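Chapter 3
Sorting Things Out: Why We Put Stuff in Groups

When I was 8, my grandmother handed me a cookie tin with 103 buttons in it and told me to put them in order. I asked her what order. "You tell me," she said, and went back to her crossword. I tried color first, and then I hit a button that was half green and half blue, and I was stuck for most of the afternoon!

I've been thinking about that tin ever since (it's on my desk right now, next to the coffee). Sorting looks like a chore, but every time you do it you're making a decision about what matters. Color? Size? Number of holes? Pick one and you get one set of groups; pick another and the same buttons end up in completely different company.

Storage containers

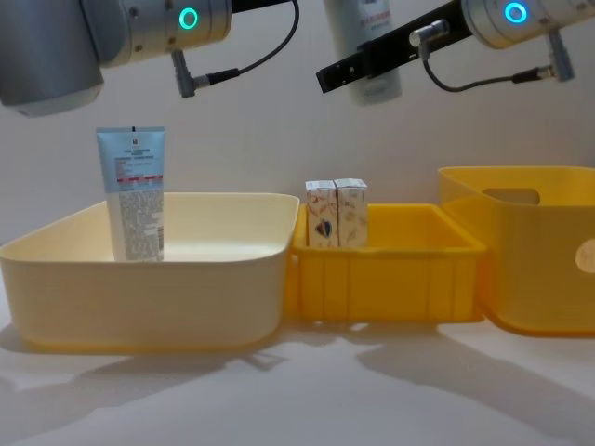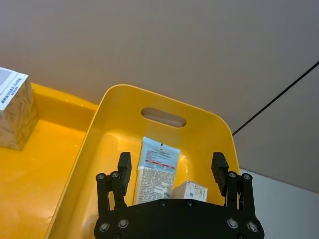
Statisticians call a group like this a category, and the rule that decides what goes in it is a classification rule. A good rule has to give every item a place, and it has to give each item just one. My color rule failed the second test -- that half-and-half button had two homes.

Hilkka Turunen ran into the same trouble when she was stocking the shelves at Skotard, a hardware store in Stirnavis. Is a picture hook a kind of hook or a kind of nail? She had 13 drawers and three people with strong opinions. In the end she wrote the rule down on a card and taped it inside the first drawer, and from then on everybody looked at the card before they argued. We'll come back to her drawers in Section 3.2, when we get to counting what's in each group and drawing our first bar chart.

Before you read on, grab a handful of something -- coins, pens, whatever's in the kitchen junk drawer. Sort it one way and write down your rule. Then mix it all up and sort it again with a different rule. Keep both lists, you'll need them for the exercises at the end of the chapter.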